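생활/살림 게시판 > 가구·책상

흰 상판 테이블 얼룩이요 다들 어떻게 하세요 (좀 길어요)

Natalia Becerra
급하게 씁니다 점심시간이라
Clurano 흰색 테이블 쓴지 2년 됐어요. 처음엔 진짜 예뻤음. 지금은 닦아도 닦아도 뭔가 누렇고 캔 놓았던 자리에 동그란 자국이 남아요. 밥도 여기서 먹고 작업도 여기서 하고 그냥 모든걸 여기서 합니다. 집에 테이블이 하나라서요
해본거:
물티슈 - 그때뿐
주방세제 묽게 - 좀 나음, 근데 마르면 또 보임
베이킹소다 - 무광 표면이 좀 거칠어진 느낌?? 기분탓인지
매직스펀지는 무서워서 아직 안했어요. 광나는데 생긴다는 글을 봐서
그리고 부스러기. 과자 먹고나면 하루종일 팔에 붙어요. 흰색이라 더 잘보이는데 또 하얀 가루는 안보임. 제일 짜증
쓰시는 분들 관리법 좀요

Satish Kandasamy
캔 자국은 물때 아니고 음료 당분일걸요. 미지근한 물 적신 행주 올려두고 좀 기다렸다가 닦으세요. 문지르지 말고. 기다리는게 핵심
베이킹소다는 하지마세요 연마제에요

Hema Menon
윗분 말 반만 맞음. 베이킹소다도 물에 다 녹여서 쓰면 괜찮아요. 가루째 문지르니까 문제지
저는 Trallurer 스프레이 씁니다. 냄새가 좀 독해서 창문 열고. 얼룩은 잘빠져요 근데 비쌈

Satish Kandasamy
다 녹여서 쓰면 그냥 약한 세제랑 뭐가 달라요 그럼 세제 쓰지

Hema Menon
기름때엔 다릅니다. 써보고 말씀하세요

Krishnamoorthy Fernandes
싸우지들 마시고ㅋㅋ
근본적으로 매트를 까세요. Prulatton 데스크매트 큰거. 저는 그거 깔고 테이블은 잊고 삽니다. 매트만 들어서 베란다에서 털면 부스러기도 끝

Keerthana Menon
매트 반대요. 가장자리로 부스러기 들어가서 밑에 쌓임. 한달만에 들춰보고 기겁했어요. 그리고 매트 깐 자리만 하얗고 바깥은 누래져서 나중에 치우면 투톤 테이블 됩니다. 경험담

Krishnamoorthy Fernandes
한달동안 안들춰본게 문제 아닌가요...
투톤은 인정. 창가 쪽이면 더 심해요

Natalia Becerra
답글 감사해요 빨리들 달아주시네
매트는 생각해봤는데 제가 흰 상판이 좋아서 산거라 덮으면 의미가 없어서ㅠ 일단 보류
행주 올려두는건 어제밤에 해봤어요. 동그란 자국 하나는 거의 없어졌고 하나는 그대로. 오래된건 안빠지나봐요
그리고 평소엔 거의 늘 이래요. 레드불 캔이랑 테이프는 위쪽에, 과자 먹던 둥근 그릇은 오른쪽 끝에 (바닥에 부스러기 있음), 감자도 하나 나와있고. 앞에 호랑이 무늬 천은 빨기 편해서 그냥 씁니다
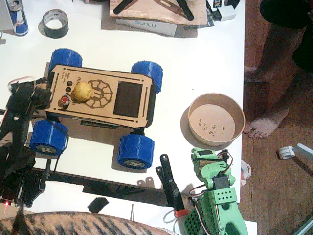

Keerthana Menon
그릇을 테이블 끝에 두는 버릇부터 고치셔야 해요. 팔꿈치로 한번 치면 부스러기 전부 바닥행입니다. 저는 두번 당하고 안쪽으로 옮겼어요. 무게 있는 사기그릇이면 모를까 가벼운건 소매만 스쳐도 감

Satish Kandasamy
동의. 그리고 종이류 그릇은 기름이 밑으로 배어나옵니다. 감자칩 같은거 담아두면 밑에 동그랗게 기름자국. 흰 상판에서 누런 동그라미는 캔 말고 이쪽일수도 있어요. 밑에 접시 하나 받치세요

Natalia Becerra
헐 그생각을 못했네
그러고보니 자국 두 종류에요. 작은건 캔 크기고 좀 큰게 있는데 그게 안빠지는 거. 그럼 큰건 기름인가

Satish Kandasamy
그럴 가능성 높음. 기름이면 물행주로는 안돼요. 주방세제 원액 한방울 손가락으로 펴바르고 좀 두었다가 닦기

Hema Menon
그래서 제가 베이킹소다가 기름때엔 다르다고 했잖아요

Satish Kandasamy
네네 기름이면 원액이 더 빨라요

Krishnamoorthy Fernandes
테이프도 조심하세요. 롤 옆면에서 접착제가 조금씩 나와서 여름에 상판에 들러붙어요. 눕혀놓으면 동그란 끈적이 자국 남고 거기에 먼지 붙어서 까매집니다. 흰색에선 진짜 안습
세워두거나 못에 걸거나. 저는 부엌 서랍 손잡이에 끼워놨어요 서랍 열때마다 걸리적거리지만

Natalia Becerra
테이프는 맨날 눕혀놓는데... 들춰봐야겠다
다행히 자국은 없어요 방금 확인함. 자리는 옮길게요

Keerthana Menon
끈적이 자국 생기면 식용유 묻혀서 불린다음 세제로 닦으면 됩니다. 스티커제거제는 코팅면에 쓰지 마세요. 저희 식탁 한쪽이 뿌옇게 됐어요. 산지 얼마 안된거였는데

Hema Menon
식용유 ㅋㅋ 기름 지우려고 세제 쓰는 글에서 기름을 또 바르라니
근데 효과는 있어요 저도 그렇게 합니다

Krishnamoorthy Fernandes
부스러기 얘기로 돌아가서
미니 빗자루세트 하나 사세요. Gowda 매장에 작은거 있어요 쓰레받기 고무날 달린거. 물티슈로 훔치면 가루가 뭉개져서 더 지저분해짐. 마른걸로 먼저 쓸고 그다음 닦기. 순서가 반대면 망해요

Keerthana Menon
빗자루보다 핸디청소기

Krishnamoorthy Fernandes
청소기는 꺼내기 귀찮아서 안쓰게 됩니다. 빗자루는 그냥 옆에 걸어두면 손이 가요

Keerthana Menon
충전대를 테이블 밑에 두면 되죠. 저는 그렇게 쓰는데 하루에도 몇번씩 돌려요. 소리가 좀 크긴 함. 밤엔 못씀

Satish Kandasamy
밤엔 못쓰면 반쪽짜리 아닌가... 야식은 밤에 먹는데

Keerthana Menon
야식을 안드시면 됩니다

Natalia Becerra
야식은 포기 못해요ㅋㅋㅋ
빗자루 가격 아시는분? Gowda 우리동네엔 없어서 주문해야 할듯

Krishnamoorthy Fernandes
저는 7천원 줬어요. 행사할때라 지금은 모르겠음. 솔이 촘촘한걸로 사세요 듬성듬성한건 가루를 못잡아요

Hema Menon
다쓴 큰 화장붓으로 해도 됩니다 돈 안들어요. 모서리 쪽엔 그게 나음

Hema Menon
아 그리고 감자 얘기 아무도 안하시길래. 생감자는 흙이 묻어있으면 흰 상판에 누런 얼룩 은근 생겨요. 젖은 채로 두면 전분물 자국도 하얗게 말라붙고. 물로 바로 닦으면 괜찮은데 말라붙으면 잘 안떨어짐. 그리고 빛 들어오는 데 두면 껍질 퍼래지고 싹나요. 봉투에 담아서 어두운데 두세요

Natalia Becerra
오 감자는 보통 부엌에 있어요 신문지 덮어서. 작은애들만 가끔 나와요
조림하려고 사둔건데 아직 못함

Satish Kandasamy
알감자조림은 껍질째가 맛있죠. 솔로 박박 씻고 간장 물엿. 근데 졸이고 나서 테이블에 냄비째 올리지 마세요 간장자국은 진짜 안빠집니다. 코팅 벗겨진 데로 스며들면 끝

Keerthana Menon
냄비째 올리는건 열 때문에도 안돼요. Clurano 설명서에 뭐라고 되어있는지 한번 보세요 뜨거운거 직접 올려도 되는지

Natalia Becerra
설명서 버렸어요...
냄비받침은 꼭 씁니다 그건 엄마한테 배워서

Hema Menon
매직스펀지 얘기가 빠졌는데 저는 써요. 물 듬뿍, 힘빼고, 구석에 먼저 테스트. 유광이면 하지말고 무광이면 괜찮았음

Satish Kandasamy
저는 반대. 그것도 결국 깎는거에요. 깎인 자리에 때가 더 잘 타서 점점 자주 하게됨. 악순환

Hema Menon
오래 썼는데 멀쩡합니다 저희집 싱크대 상판도 그렇고

Satish Kandasamy
싱크대 상판이랑 테이블이 같은 재질이에요?

Hema Menon
...그건 모르겠네요 흰색이긴 함

Krishnamoorthy Fernandes
ㅋㅋㅋㅋㅋ

Natalia Becerra
중간보고. 세제 원액으로 큰 동그라미 해봤어요. 발라두고 설거지하고 와서 닦음
많이 옅어졌어요!! 완전히는 아니고 비스듬히 보면 테두리 조금. 한번 더 해보려고요
그릇 밑에 접시 받치는건 오늘부터. 안쪽으로 옮기는것도. 자리가 좁아서 이것저것 밀어야 하지만
빗자루는 주문했고 목요일에 온대요

Satish Kandasamy
기름 맞네요. 두번째 할때는 끝나고 맑은물로 여러번 닦으세요. 세제 남으면 거기에 먼지 붙어서 또 누래져요. 처음에 쓰신 마르면 또 보인다는게 그거일수도

Keerthana Menon
마른행주 마무리까지. 물기 두면 또 자국

Krishnamoorthy Fernandes
매트는 진짜 안까실건가요 투명한것도 있는데. 흰 상판 그대로 보여요

Keerthana Menon
투명매트는 밑에 공기방울 생기고 컵 놓으면 쩍쩍 들러붙어요. 여름에 팔도

Krishnamoorthy Fernandes
Keerthana님은 매트에 무슨 원한이 있으신지...

Natalia Becerra
투명은 고민해볼게요 사이즈부터 재보고. 줄자 어디뒀는지 모름
점심시간 끝나서 나중에 또 올릴게요. 투명매트 써보신분 더 계시면 들러붙는거 진짜인지 좀 알려주세요

Hema Menon
진짜에요. 저는 그래서 컵받침을 매트 위에 또 놓습니다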